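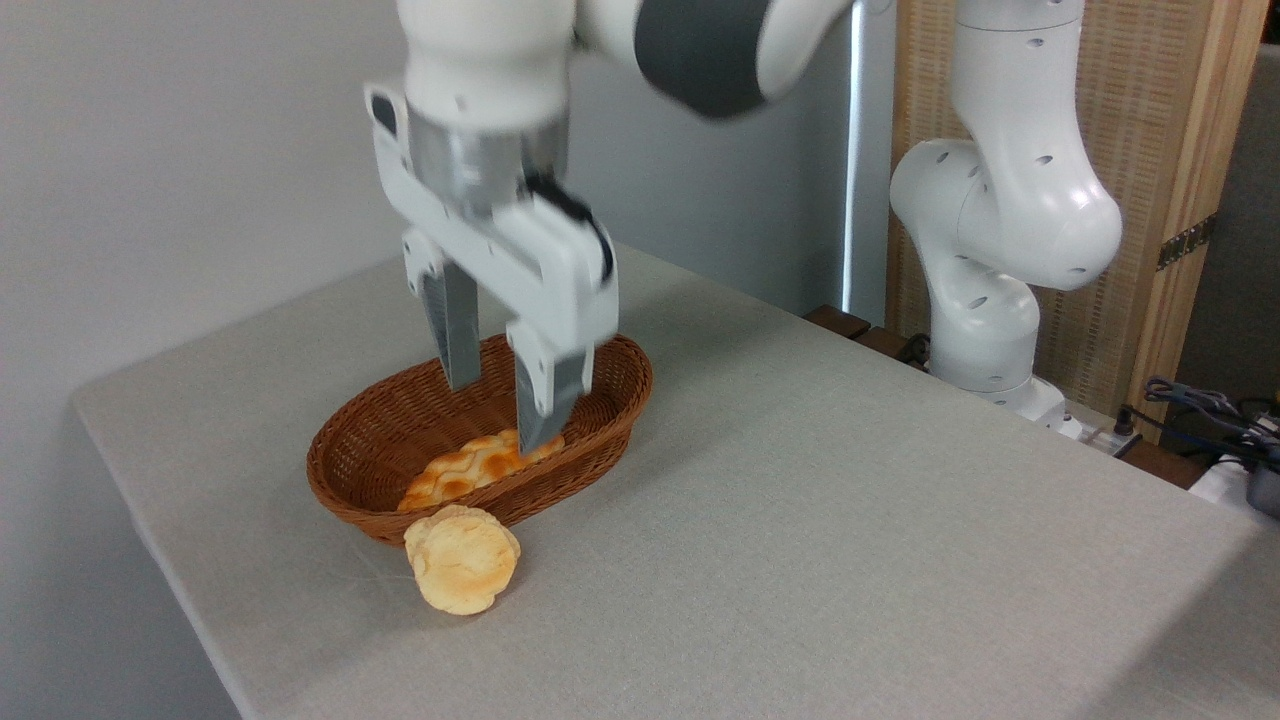

Figure 1. Oval wicker basket on a light gray table cloth, with bread in the basket and a second piece on the table in front of it.

Nivstead Institute of Hospitality
Dining Room Operations I
Unit 3: Bread Service and the Care of Baskets
Handout for students – revised 05/09/2021

1. Scope of the unit

This unit covers the selection, dressing, filling, presentation and clearing of the bread basket in table service and buffet service. It also covers the cleaning and storage of woven baskets. The baking of bread is treated in the kitchen course and is mentioned only where the condition of the bread affects the way it is served. Students should have completed Unit 2 (Linens and Table Coverings) before attending the practical session.

Bread is in most dining rooms the first food to reach the guest. It is also the item most often handled after leaving the kitchen: it is moved from rack to tray, from tray to basket, and from basket to plate. The procedures below are intended to keep that handling to a minimum and to ensure that the basket arrives at the table in a presentable state.

2. Terms used

Basket: any open woven container used to present bread at the table or on a buffet.
Liner: a folded napkin or food-grade paper placed between the bread and the weave.
Rim: the finished upper border of the basket, usually thicker than the walls.
Weave: the pattern formed by the strands of the walls and floor.
Long axis: the longer dimension of an oval or rectangular basket.
Station: the side table or counter from which a server works.
Service piece: a single roll, slice or pastry intended for one guest.

3. Choosing a basket

3.1 Shape. Round baskets suit small rolls and are easily passed. Oval baskets suit longer rolls, sliced loaves and flattened pieces, and they take up less of the table's width when placed along its length. Rectangular baskets are generally reserved for the buffet, where they may be set edge to edge.

3.2 Weave. The basket in Figure 1 shows a tight, regular weave of thin reddish-brown strands finished with a thicker rounded rim. A tight weave retains crumbs better than an open one and gives a more even surface under a liner. An open weave allows more air to circulate and may be preferred for crusty bread that would soften if enclosed. In either case the strands should lie flat. A basket with broken or lifted strands is to be withdrawn from service, as fragments may enter the food or catch on the cloth.

3.3 Depth. The walls should be high enough to hold the bread in place when the basket is carried, yet low enough for a seated guest to see and reach the contents. Where a basket is deep, the liner may be folded in additional layers to raise the bread toward the rim.

3.4 Size. The basket should look comfortably filled without being crowded. A large basket holding a single piece appears neglected; a small basket heaped above the rim will shed pieces as it is carried. It is better practice to send a smaller basket and replenish it.

4. Color and table covering

The color of bread ranges from pale gold to deep brown, and glossy crusts in particular reflect the surrounding light. A plain cloth in white, cream or light gray sets off both the crust and the basket. Patterned cloths are acceptable in informal rooms but make crumbs difficult to see, which slows clearing between courses.

Natural wicker varies considerably in shade, and the inner walls will usually look darker than the outer ones under overhead light. When several baskets are used in one room they should be grouped by shade, so that neighboring tables do not receive noticeably different pieces. Students will be asked to sort the training stock on this basis during the practical session.

5. Preparing the basket

The following sequence is to be followed at the station before each service.

Inspect the basket inside and out, running a clean gloved hand along the rim and floor.
Turn the basket over and tap the base to release crumbs left in the weave.
Wipe the rim with a clean, barely damp cloth and allow it to dry.
Fold the liner to the size of the basket floor, with enough fabric left to cover the inner walls.
Place the liner with its folded edges down.
Set the finished basket on the station, away from beverages and candles.

Liners are changed after every table. A liner that appears clean is still treated as used once it has left the station. Paper liners are discarded; cloth liners are placed in the marked linen bag and counted in with the napkins at the end of the shift.

6. Filling

6.1 Bread is transferred with tongs or with a gloved hand. Tongs should be opened wider than the piece before they are lowered, closed gently on its sides, and lifted straight up. Pressure on the top of a roll will crack a crisp crust and mark a soft one. Flattened or irregular pieces are best taken across their narrower dimension.

6.2 The first pieces are placed at the far end of the basket and the remainder brought forward. This prevents the server's hand or tongs from passing over bread already in place. In an oval basket, long pieces follow the long axis and round pieces are staggered.

6.3 The better face of each piece is turned upward. For glazed or ridged items this will ordinarily be the baked top. Pieces with a torn side are placed with that side toward the wall, unless the tear is large, in which case the piece is returned to the kitchen.

6.4 Warm bread is covered with the loose ends of the liner as soon as the basket is full. Crusty bread should not remain covered for long, and the liner is opened when the basket reaches the table.

7. Placement at the table

The basket is placed where every guest in the party can reach it, normally at the center or slightly toward the host. At a table for two it may stand to one side, provided it does not block the line of sight between guests. An oval basket may be set parallel to the table edge for a formal appearance or diagonally for a more relaxed one; the choice is made by the room supervisor and applied to all tables alike.

The basket is set down level and is not slid across the cloth, since the base may gather the fabric or pull a thread. Side plates are already in position before the basket arrives. Butter, if served, is placed within reach of the basket and never inside it.

8. Bread on the cloth

In certain regional and informal styles, a service piece is laid directly on a clean table covering. In display work, too, a piece is often arranged in front of the basket to give depth to the grouping and to show the full shape of the bread. Either use is acceptable in its own setting. In the formal service taught in this course, bread intended for guests is placed on the side plate or in the lined basket, and display pieces are kept separate from food to be eaten.

A piece that falls on the station or floor during filling is discarded and the loss entered on the station sheet.

9. Buffet service

On a buffet the basket is placed near the start of the line or beside the soup. Tongs are provided for each type of bread and rest on a small plate, not in the basket. A label stating the type of bread and its principal allergens stands behind the basket where it cannot fall onto the food.

Replenishment is by exchange: the server brings a full basket and removes the old one. Fresh bread is not added on top of pieces that guests have already reached past.

10. Clearing, cleaning and storage

Bread returned from a table is not served again, even where it appears untouched. Crumbs are shaken out over a bin and the weave brushed with the soft brush kept for the purpose, working along the rows. Unless the maker's instructions permit it, natural wicker is not soaked or placed in a dishwasher. Sticky residue is removed with a damp cloth and mild detergent, followed by a second cloth with clean water.

Baskets are dried fully in moving air before storage and kept on open shelving. They may be nested only when dry, with paper between them, and heavier items are not placed on top. The training stock of 46 baskets is held in the Jotevside dining room and must be signed out and in.

11. Practical session

Students work in pairs at the stations in the Jotevside dining room. Each pair will inspect and sort a set of baskets, dress one basket in cloth and one in paper, fill both, and present them at a laid table. The session carries 16 marks. Clean uniform, closed shoes and tied-back hair are required for admission.

Students absent from the practical may apply to repeat it in December.

Reading: Plattner Service Manual, section on bread and side plates.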